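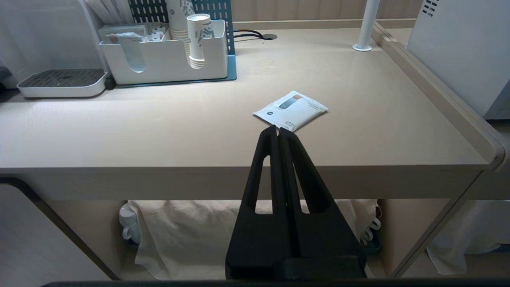
Small loads, long hours: metering the office tea point

When Tahmineh Zarei began auditing electricity use in serviced offices, the tea point was a single line in the report. It was entered as a fixed allowance per floor and carried over from one year to the next. Her current work for Vrabec, the building services consultancy in Edton, replaces that line with measurements.

The first full set covers 11 buildings and 1,123 plug-in appliances: kettles, water boilers, microwaves, fridges of all sizes, coffee machines, dishwashers and a number of items that fit no category. Each was metered for seven weeks. The results were circulated to building operators on 14th October.

"The allowance was set when a tea point was a kettle and an under-counter fridge," Zarei says. "Tenants now bring in their own equipment. Some of it is efficient, some of it is not, and none of it is on the landlord's asset list."

Her method is plain. A plug-in meter sits between the appliance and the socket and logs average power every minute. Ambient temperature is logged at one point in each room, at counter height and away from any appliance outlet. Staff are told that metering is under way but are not asked to change anything. Readings from the first two days are discarded, as people tend to fiddle with the meters.

Averages and duty cycles

Most of the discussion with operators, she says, concerns the difference between rated power and consumption. A kettle rated at 3 kW looks alarming on a schedule of loads. In a typical tea point it runs for a few minutes in each working hour and draws nothing overnight. A water boiler with a smaller heating element can use more over a week because it holds its tank at temperature through the night and the weekend.

"People go round with a clipboard and copy down the rating plates," she says. "Then they rank the appliances by rating and start at the top. You can do a great deal of work that way and save very little."

Refrigeration is the other load that runs all the time. A compressor fridge cycles: it draws power for part of each hour and rests for the remainder. The proportion depends on the room, the thermostat setting, the state of the door seal and how often the door is opened. Zarei puts door opening last. In her data, position matters more. A fridge pushed hard against a wall, or boxed into joinery without a gap at the back, runs for longer in every cycle.

The smallest cabinets need separate treatment.

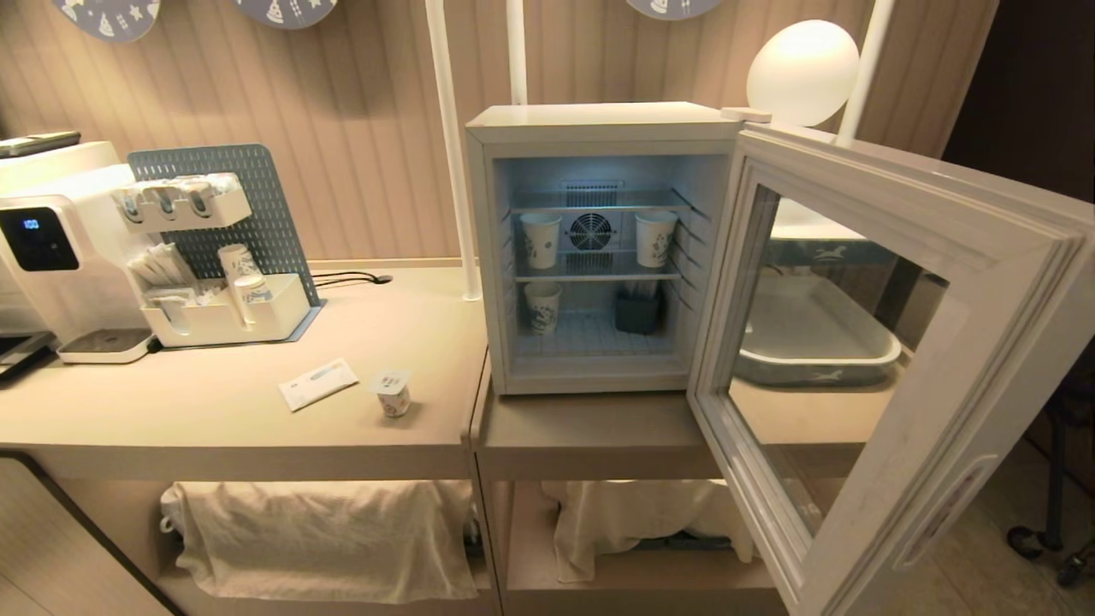 Thermoelectric models have no compressor, and many do not cycle in the same way. They move heat with a solid-state module and a fan, and the simpler ones draw close to full power whenever they are switched on. They also cool by a fixed margin below the temperature of the room, so that in a warm room the contents are warm as well. Zarei does not treat this as a defect. The type was developed for drinks and for short periods of use. Her objection is to leaving one running all year in a meeting room that is booked twice a month.

"I would never specify one or the other from the litre capacity," she says. "Ask what goes in it, for how long, and how hot the room gets in August. If the answer is milk, all week, in a south-facing room, you want a compressor."

The view from the building

Bahman Moradi manages Trastarden, one of the larger buildings in the group, with separate tenants on each floor and a shared kitchen on the ground floor. He had expected the catering kitchen to account for most of the figure. It did not.

"The kitchen is on a timer and has been for years," he says. "What I hadn't got was any picture of the small stuff upstairs. One tenant had two water boilers on the same landing, either side of a fire door. Both on, day and night."

Removing one boiler and fitting a seven-day timer to the other saved 2,052 kWh when the metered result was scaled to a full year. Moradi is careful about that number. It assumes that the timer stays in place, and a timer that plugs into a socket is easily removed by someone who arrives early and wants tea.

He has since had the timer wired in behind the unit. There was one complaint, concerning a Saturday shift that had not been mentioned when the schedule was drawn up. The schedule was changed.

Zarei would prefer the control to sit in the circuit. The Zeketti distribution boards fitted on two of Trastarden's floors can switch individual circuits by schedule, and in principle the tea point could be included. In practice the fridge and the boiler share a ring, and the fridge must stay on. Splitting the ring is a job for the next refit. The cost could not be justified on the saving alone.

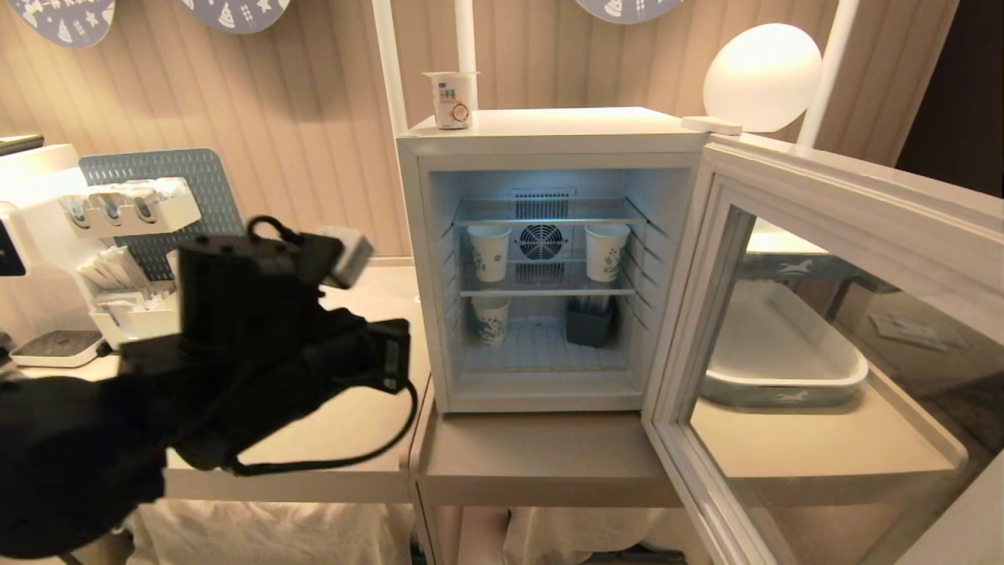 What the operators were asked to do

The circulated note is two pages long. It asks operators to list every appliance with a heating element or a cooling function, including those owned by tenants, and to record the hours for which each is needed. Boilers are to be put on timers before anything else is considered. Fridges are to be pulled forward to the clearance given in the manual, the seals wiped and checked, and the thermostats set with a thermometer left in a glass of water overnight on the middle shelf.

It does not recommend replacing working fridges. Zarei ran that calculation for the full set and found the payback longer than the likely life of the new appliance in most cases. Units with failed seals were the exception, and for several of those a replacement seal was available.

The second round of metering will repeat the same buildings with the same meters. Moradi has asked for the lift lobby vending machines to be added. Zarei has agreed, provided that the supplier allows the plugs to be reached.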